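23 March 2005
By Nisha Uniyal

MacAulay Stores has completed the rearrangement of the baby care aisle at its Brimeron branch, the company announced Wednesday. Baby wipes now have a shelf of their own, with packs laid flat in overlapping rows so that the front of each can be read from the aisle.

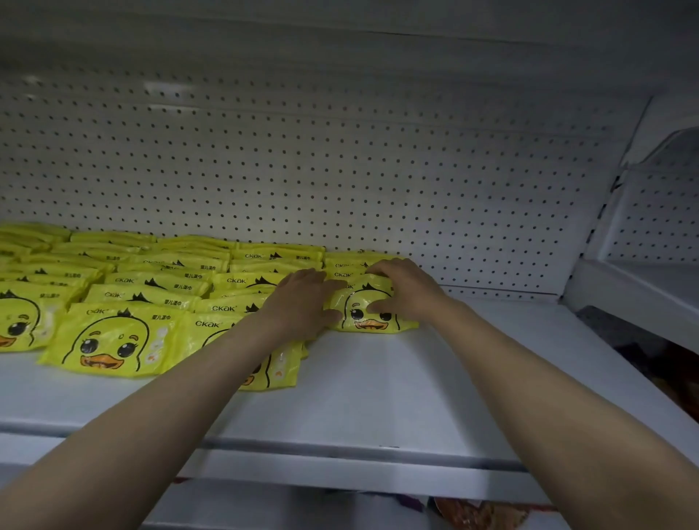
Staff will straighten the rows twice a day and refill them from the left. "Parents often shop with one hand free, and a pack should lift out easily," said branch manager Kohei Hayashi. The work took 2 days and covered over 90 feet of shelving. Diapers and lotions will follow in December.

Contact: MacAulay Stores Press Office | Copyright 2005 | Back to top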